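Stories > Short Fiction > The Slow Hours

The Grip
Jun 23, 2020
By Rosaura Valderrama

All that spring in Cestuldale I made beds for a living, or rather I made one bed, over and over, with a gripper in each hand, so that the machines at Thoroddsen could learn how it was done. My mother laughed until she had to sit down (she had never once gotten me to make my own!).

The trouble came in May, on the 1,067th try. They had put my lessons into Fovby, the big patient robot down the hall, and Fovby took hold of a sheet corner and simply would not let go. It pulled, and went on pulling, and poor Pundier from the night shift had his sleeve caught up in the hem. 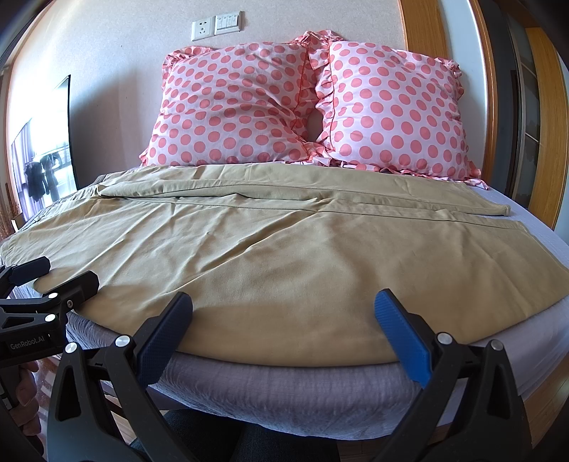
He hit the red button himself, bless him, and came away with a sore wrist and a torn cuff. I lay awake over it all the same, going back through every corner I had ever tugged, wondering which time I'd held on too long.

"It wasn't you," Pundier told me over soup. "It was a bad sensor."

I wanted to believe him. But the next morning I picked up the grippers, and pinched the cloth, and made very sure to open my hands.

Recent stories
Soup for the Night Shift
The Ferry Clock
My Aunt's 45 Umbrellas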